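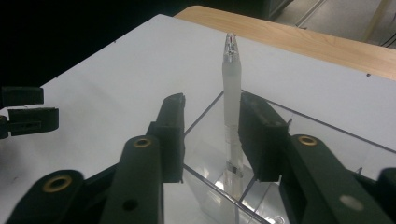

2 min read

Itton Room Users' Group
Minutes of the March meeting, upstairs room, 7.30 pm

Chair and minutes: Azlan Menon, there being no rush for either job.

1. Last minutes
Agreed, after "heated discussion" was changed to "discussion" in the paragraph on biscuits.

2. Pens
The pen in the clear acrylic box was considered at some length. It is a frosted white one with a clear pointed tip and a small silver band, and it stands upright, a thing the old mug never managed. The Khunthong table asked if the box might hold more than one pen. The chair replied that it might, if people brought any back. We bought 105 pens last year and the drawer now holds 3, one of them green and dry.
Agreed: the acrylic box stays on the white table. Pens are to be put back in it point up. A proposal to tie the pen to the box with string was lost by one vote and may return.

3. The white table
The Pevetti table has asked for a cloth. Several members felt that having waited so long for a plain white top we might look at it for a while first. A cloth from Vandum would cost 534, delivery extra, and nobody present would own up to having asked for the quote.
Agreed: no cloth. Mugs on coasters, including the chair's.
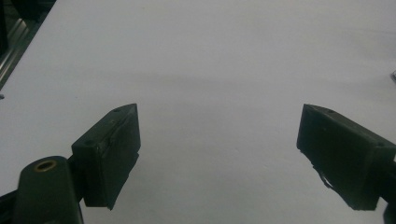

The white tabletop, item 3.

4. Clearing up
It was noted that "I'll move it in a minute" has been said of the jigsaw since before Christmas. Whoever uses the table is to clear the middle of it before going home. Bags go under, coats go on hooks, and the jigsaw goes to whoever started it.
Action: A. Menon to put up a notice. The last notice was used as scrap paper, so this one will be laminated.

5. Money
There is 800 in the account. Suggestions for spending it came to a good deal more. Held over until somebody has priced shelves.

6. Any other business
The window sticks. It was reported as sticking at the previous meeting and has kept its word.
The kettle is to be descaled by the Khunthong table, who drew the short pen.

Meeting closed at 8.50 pm. Next meeting same room, same time, bring own pen.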